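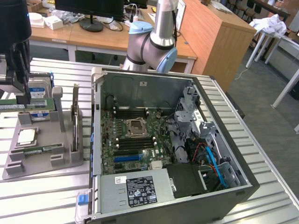
An opened desktop tower and a tray of its parts share the bench with the robot arm at Grurnby.

Home | Features | Robotics | Back Issues | Subscribe

Bautista Montecinos moves his hand an inch to the left, and across the room a robot wrist moves an inch to the left. Then he does it again, just for the pleasure of it. I don't blame him – when he let me try, I didn't want to give the controls back!

Montecinos runs the teaching bench at Grurnby, a small lab where people show robots how to take computers apart and put them back together. There is very little typing involved. A person steers the arm through a job from start to finish, the software (they call it Brurkano) records every motion, and a learning program studies the recordings until it can have a go by itself. So far the team has saved 326 runs, and they want 800 before June.
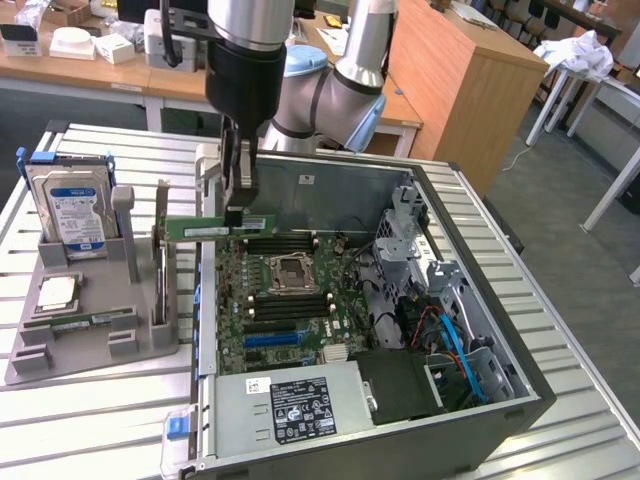
Memory is the job everyone at the bench wants to get right. A stick of RAM only goes in one way around, and it has to go in straight. The operator learns to stop with the green module held level just over the black slots, take a breath, and only then start down. Those little pauses get recorded too, and Montecinos loves them. "The robot should learn that slowing down is part of the work," he says.

New operators get two days of practice before their runs count. Mine certainly wouldn't have. My first try drifted sideways, my second was better, and by lunch I was arguing with Montecinos about the best angle for the wrist. He let me win, I think. Next on his list is the hard drive, which he says will take a whole different grip.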